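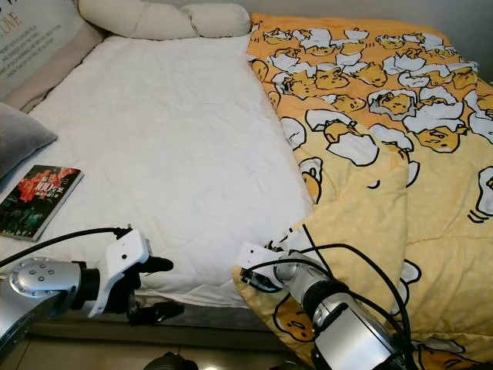
# Making a bed with a bolster, a quilted pad and a thick comforter

Updated 6/7/25

I have made beds for money and for free. For money it was in a guest house in Wamport, with 16 rooms, and for free it is now in my own home, where one bed is in a small room that must serve for sleeping, reading and sometimes for guests. These are my notes from both places. The guest house was strict and my home is not, so please take the parts that suit you.

The bed I use for most of the notes has a white quilted pad, a long bolster at the head, a gray pillow and a yellow comforter with lazy egg yolks on it. The comforter was chosen by my daughter and I have become fond of it. One of the eggs looks exactly how I feel at six in the morning.

## Clear it first

Take everything off that is not bedding. In our home it is nearly always a book, and a book under a comforter gets a bent cover very fast. Put it on a chair or on the floor by the wall, but always the same place, so you don't search for it at night.

Then fold the comforter back to one side, in half along its length, and leave it there while you do the rest. In a small room I never put it on the floor. It picks up hair and dust, and you will also step on it. If you have a chair that is strong enough, the chair is better, but half of the bed works too and you can finish the other half first.

## The quilted pad

A quilted pad moves. Every night it goes a little toward the feet or toward the side where you get out, and after one week you have a roll of fabric under your back. Tugging it from one corner makes new wrinkles in the other direction. What I do:

1. Stand at the foot and lift the edge of the pad with both hands, so there is air under it.
2. Pull toward you gently until the foot edge lies where it should.
3. Go to the long side and smooth from the middle outward with the flat of the forearm. The forearm is wider than the hand and it doesn't leave small valleys.
4. Tuck in or hook the corners last.

Some small puckers will stay. Quilting is made with puckers, and after a wash they are stronger. I spent too much time in my first year trying to remove them. If you want it smoother, pull the pad to its shape while it is still a little damp and dry it flat over two lines.

My mattress is one of the light ones, and for the sliding I put four pieces of rubber shelf liner under the pad, one near every corner. It costs little and it has held since September. Elastic straps also work, but check that they are not pulling the pad into a boat shape.

## Bolster against the wall

A long bolster is a nice thing if your bed stands against a wall, for it closes the gap where phones and hair ties fall down. It has one problem, the filling travels. You get two fat parts with a thin neck between, like a candy in paper. Mine does this every few days.

To repair it, hold the bolster upright like a rolled carpet and let it drop on its end on a clean floor, three or four times. Turn it and do the other end. After this lay it down and knead the thin part with both hands, moving the filling from the fat parts to the neck. If the cover itself is twisted, open the end, reach in and turn the inner cushion until the seams meet. A twisted cover will pinch the filling again the same evening, so do the seams before the kneading. 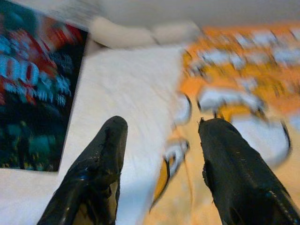 When you put the bolster back, press it into the corner between the mattress and the wall and roll it a half turn toward you. The seam should finish at the back. In the guest house we were checked on the seams. I still do it – the habit is in my hands.

A pale bolster cover shows gray marks where it touches the wall. Wipe the wall too! I washed a cover again and again before I understood that the dirt was coming from the paint side. A damp cloth with one drop of dish soap, then a dry cloth, and test first in a place that you don't see.

## Pillows

Plush and shiny covers look flat when the nap is brushed in different directions. Stroke the whole pillow one way with a dry hand and it looks new. I use a soft clothes brush from Drimley for this, one that was sold for coats, and any soft brush will do.

For the shape:

- Hit the short ends, not the middle. The filling goes back toward the center by itself.
- Pull the four corners outward after the hitting, so they have a point.
- Lean the pillow, don't lay it, if you are not going to sleep in the next hours. It dries better when the air can reach both sides.
- Let the closed side of the zipper look to the wall.

How many pillows is a matter of taste. I like few. Every pillow that you put on in the morning you must take off in the evening, and in a small room they end on the floor.
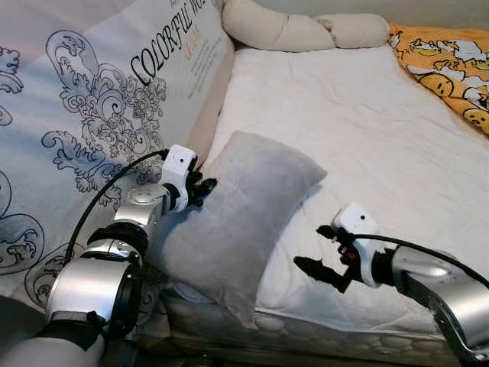 *Photo: Nandi Zulu, Wamport*

Before you put the comforter back, look one time along the edge of the mattress. If the stitched side of it shows more at one end than at the other, the mattress is not straight on the bed frame. Push it with your knee, low down, and hold the frame with one hand so that it doesn't walk with the mattress. It is easier to do now than with all the bedding on top.

## The comforter

A comforter with a print has an up and a down, and this is a help. Ours has a deeper orange part, where the eggs are crowded, and a paler part with dots where they have more room. We decided that the crowded eggs go to the head. It means that the same part is always near the face and the feet part is always at the feet, which I prefer for reasons you can guess.

If you have a plain one, sew a small button or a bit of ribbon at the foot end, on the inside. Two minutes of work.

For shaking, take two corners on the short side, lift both hands to the shoulder height and bring them down quickly. Do it away from lamps. A wave goes through and most of the lumps go with it. The lumps that stay you must separate with the fingers, especially after washing. I have a wide Pavari laundry bag that I thought would stop the lumps, and it did not, but it keeps the comforter clean on the way from the line.

In the daytime we leave it on one half only, a bit rumpled, and the other half stays open to the air. My mother-in-law finds this lazy. I say that a bed needs to breathe before you close it, and anyway the white half is where I fold the laundry.

## Things on the wall over the bed

If you have a sign or a printed panel near the head of the bed, dust it before you make the bed and never after. I use a dry microfiber cloth and go from the top down, and the dust falls on the old sheet that is going in the wash. For a panel with printed letters, no spray. The liquid runs down behind the lower edge and it can leave a line on the wall.

## How often

The sheet every week, the pillow covers with it. The quilted pad one time in a month, in summer more. The comforter two times in a year, in a big machine. We have the Botha laundry at 607 on our street, and I take the machine on the end, it has the largest drum. Bring a second bag for the way home. The comforter never goes back in the one it came in.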